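Durnholm Felt Pads, Self-Adhesive

Sheet and pre-cut packs, black or oatmeal

I started selling these because I was fed up with the ones from the supermarket. You know the kind – you stick them on a chair leg, and a week later you find them in the vacuum cleaner with half a cookie attached. The Durnholm pads are pressed wool felt with a bit of polyester in the mix, and the glue on the back is the good stuff. My own kitchen chairs have been on the same set since November, and those chairs get dragged around by three kids and a very large dog.

What you get

The pre-cut pack has rounds and squares in the sizes people ask me for most, enough for a table and six chairs with a few left over for lamps and vases. The sheet pack is plain felt you cut yourself. If you have old furniture with odd feet (hello, fellow thrift store people!), get the sheets. I tried to make the rounds work on my grandmother's sideboard and ended up with something that looked like a bad haircut.

Both come in 3 mm and 5 mm. The thicker one is quieter and a little kinder to tile, but it adds wobble on tall, skinny stools, so I'd go with the thin one there.

About the edges

Felt is felt, and the edges will fluff up sooner or later, especially on anything that gets used every day. A bit of fraying is fine and the pad will keep doing its job. Trim the fuzz with nail scissors if it bugs you. When a corner lifts far enough to catch grit underneath, it's time for a new one. 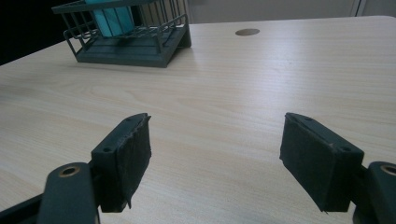 Putting them on

Wipe the wood with rubbing alcohol and let it dry properly. Peel, press hard for a slow count of 30, then leave the chair upside down overnight. I know, I know, you want to sit on it. Leave it! Khalil Darwish, who runs a café near me, flipped all his chairs back after an hour and had to order a second pack.

Round off the corners of anything you cut yourself. Sharp corners peel first.

What they won't do

They're no good outdoors or on a damp basement floor, and please don't put them under a washing machine. For heavy things that should stay put, the Pirico rubber feet are a better buy.

Shipping and returns

Orders go out within two working days. Unopened packs can come back for a refund within 30 days – just email me first so I know to look out for them. If you need more than 400 pads, ask for the bulk price.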